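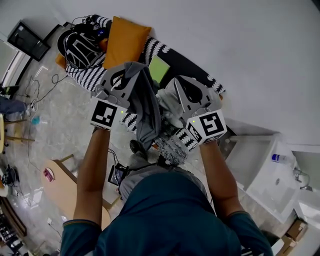
4. Preparing the Standow training wall for defender drills

Read this section completely before the first session. The Standow wall is made for football (soccer) training: clearing headers, blocked passes and one-against-one defending. One coach can prepare it alone, but lifting the panel is safer with two people.

4.1 Choosing the place

1. Put the wall on flat grass or artificial turf. Do not use it on a slope, even a small one.
2. Leave 14 feet of free space behind the panel. The ball can go over the top edge, and players will run after it.
3. Turn the front side away from low sun. In October, late afternoon sessions are the most difficult for this.

Note: If you share the field with another team, put the wall near the corner flag and not behind the goal.

4.2 Raising the panel

1. Open both side legs until you hear a click.
2. Put the two ballast bags on the rear bar. Each bag must be filled with sand to the line marked 70.
3. Lift the panel from the lower bar and turn it slowly to the vertical position.
4. Close the red locking pin on the left side, then the one on the right side.
5. Push the top edge with your open hand. The panel may bend a little, but the legs must stay on the ground.

CAUTION: Never hold the panel by the net. The net can come out of the hooks and the panel will fall toward you.

4.3 Setting the rebound angle

The angle wheel has three positions. For the first week we recommend that you stay with position 1.

Position 1: the ball returns along the ground. Use it for interceptions and first touch.
Position 2: the ball returns at chest height. Use it for blocking and body position.
Position 3: the ball returns high. Use it for defensive headers, with adult players only.

Before you change the position, stop the drill and send the players behind the cone line. The wheel is hard to turn when it is cold. Do not use a hammer or pliers.

4.4 Connecting the counter

The Findolix counter is optional. It registers each contact with the panel.

1. Slide the counter into the holder until the light is on.
2. Open the menu and choose "Pair."
3. Enter the code 964 and press OK.
4. Kick one ball at the panel. The display must show 1.

If the display stays at 0, take the counter out, wait a few seconds and repeat from step 1. Rain on the holder contacts is the usual reason. Dry them with a soft cloth.

Note: Counters from the older Brovitz wall fit in the holder, but they do not pair with this model.

For storage and winter care, see section 5.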